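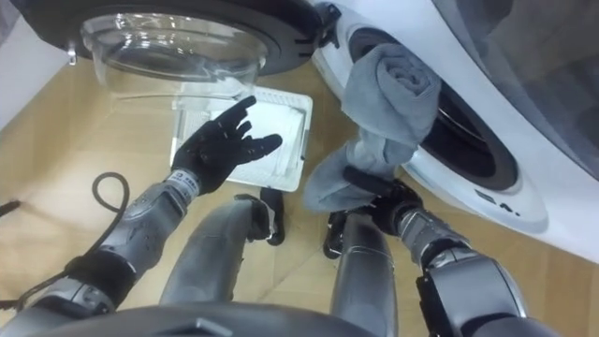
FOR IMMEDIATE RELEASE

Borstead Robotics Lab reports new training method for humanoid laundry unloading

Robots learn when to let go, and grab again

PURBY, August – The Borstead lab today released results from Wuka, a training method that teaches a humanoid robot to empty a front-loading washer with its own two hands. Full paper and training code out now. Demonstration data to follow later this month.

The short version. In 500 test pulls, robots trained with Wuka got the item clear of the drum 435 times without a person stepping in. A pull counts as one item, start to finish, hand in to item out. Drops onto the floor count as a miss. So do items that come out and slide back in.

Laundry is a hard problem for robots and has been for years. Cloth folds over itself. It hides its own edges. A towel bunched at the top of the drum mouth looks nothing like the same towel hanging over the lower lip, and a robot that has learned the first shape often has no idea what to do with the second one. Most earlier systems at Borstead picked a grasp point, closed the hand, and pulled along a set path. Worked fine on small items. Fell apart on anything long.

"We kept watching it hold on to a bad grip," said Mwajuma Ndung'u, who leads the cloth handling work at Borstead. "It had a corner, the rest was jammed up against the rubber, and it just pulled harder. A person would stop and take a new hold lower down. That stop is what we trained for."

How it works

Wuka breaks each pull into short stretches. At the end of every stretch the robot makes a choice: keep pulling, shift the grip, or open the hand and start over. The choice comes from a small network called Nyamweya that reads the head camera view together with the load on the fingers and wrist. If the load climbs and the cloth isn't moving, the network leans toward regrasping. If the cloth is moving freely it leaves the arm alone.

Nyamweya is trained seperately from the arm controller. That matters for other labs, as it can be added on top of an existing pulling policy without retraining the whole thing. Borstead tested this with its own older controller and saw most of the gain carry over. Details in section 4 of the paper.

Training used 60 hours of teleoperated unloading. Operators were told to work at a normal pace and not to hide their mistakes. Bad grips, slips, second tries, all of it stayed in the data. An earlier round with only clean pulls trained a faster robot but a worse one, it had never seen a snag and didn't recover from them.

Testing

All tests took place in a furnished room at the Purby site, with a bed, wood floors and a stacked washer-dryer unit. The robot works at the lower drum, which means bending at the knees and reaching in and down, a posture the team says was a bigger headache than the hands for the first part of the project. Balance shifts when a heavy item comes free. Wuka feeds the expected load to the leg controller a moment before each pull begins.
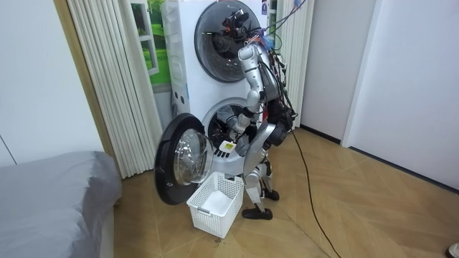 The lower drum also brings a view problem. Once the forearm goes in, the hand and the cloth are partly hidden from the head camera, so finger load has to carry more of the decision. With the load signal switched off, the robot regrasped too often on small items and not often enough on towels. With the camera switched off it did worse than that on everything. The team does not recomend running either one alone.

Items covered 11 types, from face cloths to a full-size bath towel. Every type was tested in several starting positions, including rolled, bunched and flat against the back wall of the drum.

What it does not do yet

The door is opened by a person before each run. So is anything involving the controls. Wuka does not sort, fold, or check for items left behind – one sock stuck to the top of the drum will stay there. Fitted sheets were left out of the test set entirely, and the paper says why. Speed is still well short of a person doing the same load. Power and data run over a cable in all reported tests, and the cable has to be kept clear of the feet.

Remaining failures fall mainly into two kinds. First, two items wound together, where the robot pulls one and the other comes along and drops. Second, thin fabric pinched between fingers without enough load to register, so the network believes the hand is empty and opens it. New fingertip pads are in testing for the second kind. No fix yet for the first.

"Tangled pairs are where we're spending our time now," said Ndung'u. "One hand holds back, one hand pulls. Easy to say. The other arm has to fit in the same opening."

Next steps

Work on two-handed pulls is underway. The team also plans to move the setup to a second model of washer with a smaller drum mouth, no changes to the training data, to see how much carries over. Results from that will be posted whether good or bad.

Availability

The paper, training code and Nyamweya weights can be downloaded from the Borstead project page. Teleoperation recordings will be added in batches. Labs wanting to run Wuka on a different robot should read the hardware notes first, particularly the part on wrist load sensing.

Media contact: Press Desk, Borstead Robotics Lab, Purby. Interview requests and video clips available through the project page. Please allow one working day for a reply.

###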